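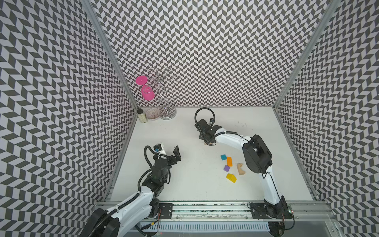 5. Hanging the glasses

The Skornton stand holds stemware upside down by the foot. Have the base screwed on and tightened (section 4) before you start.

1. Set the stand on a flat, level surface, away from the edge.

2. Wash and dry each glass. A damp foot slides on chrome.

3. Turn the glass over and hold it by the stem.

4. Guide the stem into the open end of an arm until the foot rests on the wire. Let go slowly.

5. Hang the second glass on the opposite side. Keep the load even as you add more.

6. To remove a glass, lift it slightly and draw it straight out. Do not twist.

Note: Colored and clear glasses hang the same way. Stems that are very short or flared near the foot may not seat properly. Try one glass before loading the rest.

CAUTION: Do not move the stand with glasses on it. Do not hang cracked or chipped glasses.

Keep jars and small bowls far enough from the base that a hanging glass cannot knock against them.

Cleaning: Wipe the wire with a soft cloth and warm water. Do not use steel wool or put the stand in the dishwasher.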